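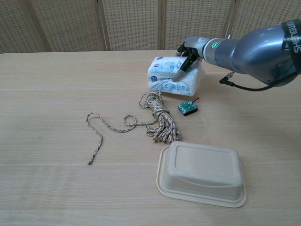 What Is a Web Feed?
A Trornon Learning Page for Young Readers

Many websites add new stories, songs or videos every week. A person who likes 10 websites could visit each one every day to look for something new. A web feed does that job in a simpler way.

A feed is a list that a website keeps for computers to read. Each time the website adds something, a new line goes at the top of the list. The line gives a title, a date and a link.

A program called a feed reader checks these lists. Choosing a feed for the reader to check is called subscribing. When the reader finds a new line, it shows the title – and the person decides whether to open it.

Audio shows use feeds too. The Zestlow show, presented by Erasto Nzioka, has 97 episodes. A new one is added every Thursday, and each line in its feed tells the reader where the sound file is stored.

Words to know
Subscribe: to ask a program to check a feed for you.
Episode: one part of a show.
Link: an address that a computer can follow.

Children should ask a parent or teacher before subscribing to a new feed. Some feeds are made for adults.

Written by Lucie Lemieux for Trornon. Reviewed in April.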